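Joseck Round Serving Bowl, White
Fruit, snacks, peelings and scraps 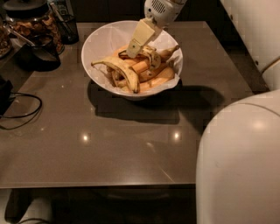

The Joseck is a plain round bowl for the middle of the table. It has no handles, no pattern and no foot that sticks out past the sides, so it stores easily and goes with most other tableware. People buy it for fruit and then end up using it for all sorts of other things, including the skins and peelings that pile up when a few people sit down to eat together.

Sizes

The bowl comes in four sizes. Size 2 is the one we sell most of and is big enough for a bunch of bananas once they are off the stalk. Size 1 is better for nuts, dried fruit or olives. Sizes 3 and 4 are meant for salad or for a buffet. All sizes come in white only. The grey was dropped in November and we have none left.

Lining the bowl

Banana skins go brown and sticky quickly, and peeled fruit leaves juice behind. A sheet of plain white paper keeps most of it off the bowl. Crumple the sheet first, open it out again and press it down into the bottom, letting the edges stand up over the rim. When you have finished, lift the fruit out, fold the edges over the peel and put the food waste in the compost. Check that your council takes paper with food waste before you put the liner in as well.

Iltum liner sheets are sold in packs of 8 and fit sizes 1 and 2. For the larger bowls use two sheets, overlapped. Ordinary kitchen paper will do but tears when it gets wet.

Care

Wash by hand or on the top rack of the dishwasher. Do not use wire wool. Tea and turmeric can leave a mark, which normally comes off with a paste of bicarbonate of soda left on for 5 minutes. Not for use in the oven or under the grill.

If you keep the bowl on a glossy table, wipe the table with a soft dry cloth afterwards. Dark shiny tops show every smear, and fruit juice left overnight is harder to shift.

Goes with

Gravdale storage jar, clear glass with dark lid, tall
Gravdale storage jar, clear glass with dark lid, short (out of stock)
Iltum liner sheets, white, pack of 8
Kwiatkowski table cloth, plain, two lengths

Delivery and returns

Bowls are sent out within 2 working days. Sizes 3 and 4 go by courier and need someone in to take the parcel. Unused bowls can be sent back in their own box. If one arrives chipped, keep the packaging and send us a photo of the damage, and we will post a new one.

Page last updated March 5, 2022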